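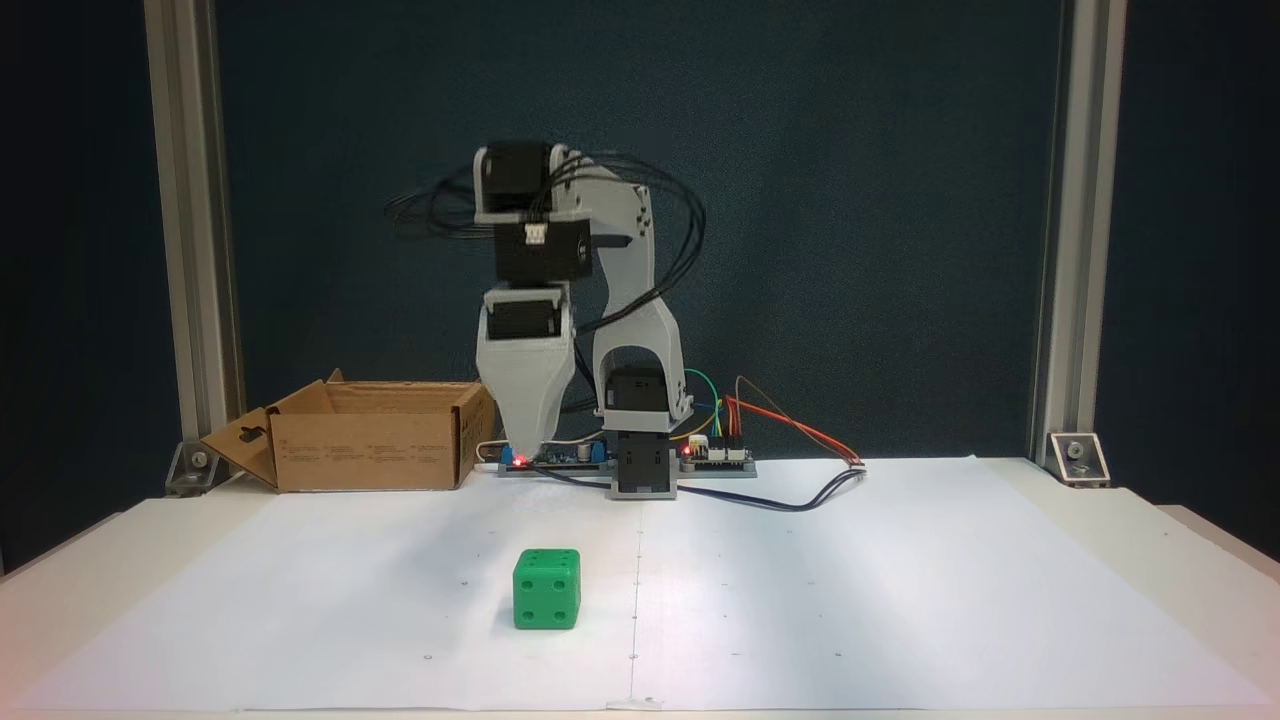

4 min read

Section 2. Laying the table

You've read the rules of Grivik by now (or skipped them, I know how it goes), so let's get the table ready. My way of doing it has changed a lot since the first edition, mostly thanks to Purificación Mateos, who has hosted more Truvatcombe evenings than I have and sends me long letters full of corrections. Her fixes are in the steps below.

You'll need one big sheet of white dotted paper, one cardboard box with its flaps still on, and the green cube. Keep the score pad nearby, but off the paper.

The paper

1. Wipe the table and let it dry all the way. A damp spot will wrinkle the sheet and you'll be looking at that wrinkle all night.

2. Unroll the paper with the dots facing up. They're small and pretty faint, so tilt your head toward a lamp if you can't tell which side you've got. I've laid it upside down more than once!

3. Smooth it from the middle out toward the edges with the flat of your hand. If the sheet was folded at some point there'll be a line down the middle. Leave it. Turn the paper so the line runs from you toward the far side of the table and use it as your center line, it's the handiest mark on the whole sheet.

4. Tape the corners. Low-tack tape, please, and short pieces. If something on the table gets in the way, run the paper up to it and press the edge flat there.

Note: You don't need to cover the whole tabletop. A bare strip along one side is fine and gives people a place to put their drinks.

Caution: No drinks on the paper. Valeriano Montes set a full glass of iced tea on his during a game last April and we lost the sheet and the score both.

The box

5. Set the box on the left side, open end up, and fold the flaps outward. Really fold them, right along the crease, and let them hang. A flap that's halfway up will catch the cube on its way in, and then you'll have an argument about whether it counts. (It doesn't. See Section 4.)

6. If one of the flaps wants to stand up anyway, make it a back one. A standing flap at the back works like a little backboard and most players like it. The one thing I do insist on is that everybody plays the evening with the flaps the same way they started.

7. Check that the box sits flat. Anything trapped under a corner will make it rock.

Any sturdy carton will do. I use whatever brown box is around, and I've got a soft spot for the kind with a hanger hole punched in the flap, which you can hook on a nail when you put the game away. Printing on the sides makes no difference. The old Carrasco sets came with a nice lidded box, and you can use that too, but take the lid off completely. 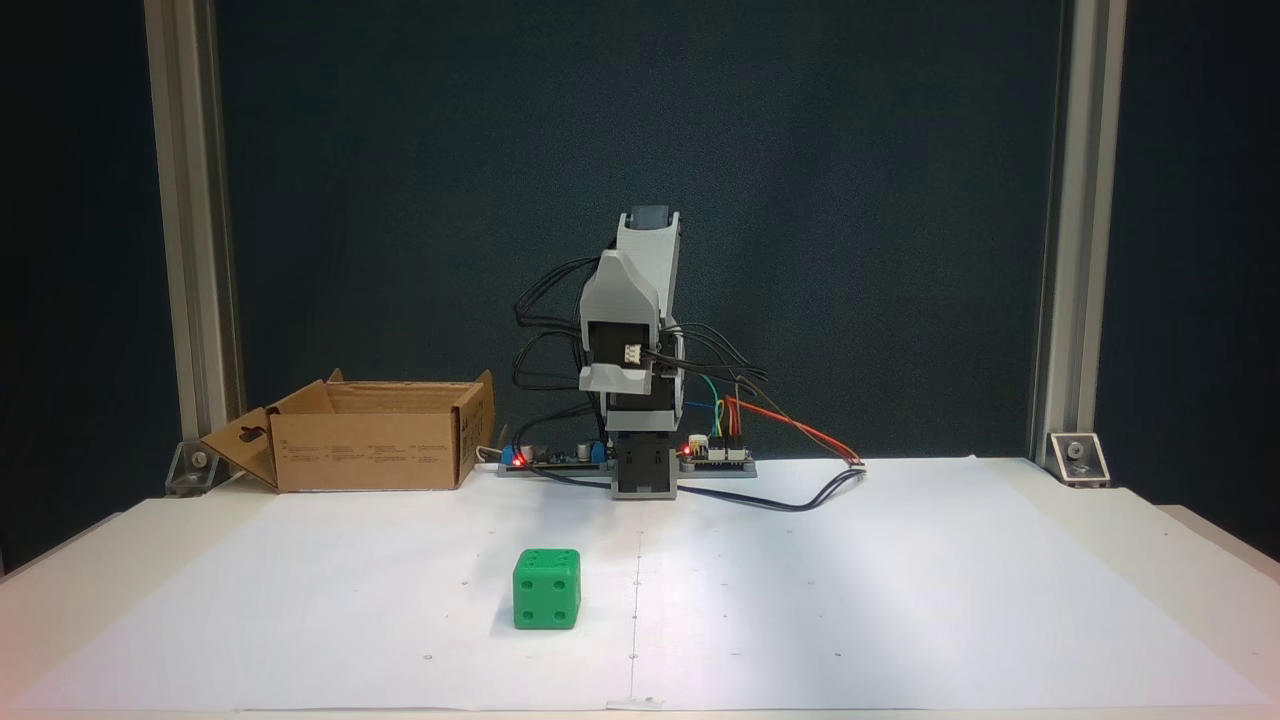 The cube

8. Put the cube on the paper toward the front, a little left of the center line. That's the starting spot for every round. You can mark it with a light pencil cross at the nearest dot, and I'd do that if you've got kids playing, they creep closer to the box every turn.

9. Turn the cube so the four is facing the player who goes first. It has no effect on the score, it's just how we've always done it at Truvatcombe and I'd miss it.

10. Stand where the first player will stand and have a look. You want a clear view of both the cube and the box. If you're leaning, slide the box forward a bit and leave the cube alone.

Note: The pips are dents in the surface, so they collect dust and crumbs. A dry toothbrush gets them clean. I tried a spray cleaner once and it left the cube slippery for days.

Caution: A cube on the floor is easy to step on and it hurts like anything in socks. Pick it up before you do anything else, including arguing.

If you're playing the long game

The short game ends at 666 points and you can be done before bedtime. The long game goes to 3000, and for that one I'd add a few things. Use fresh tape at each break. Press the paper flat again while you're at it, starting from the center line. If you're using the heavier Verix paper you can leave it down overnight, but peel the tape first or it will take a little of the surface with it in the morning.

When you're packing up, roll the paper with the dots on the inside and drop the cube in the box before you close the flaps. Scoring starts in Section 3.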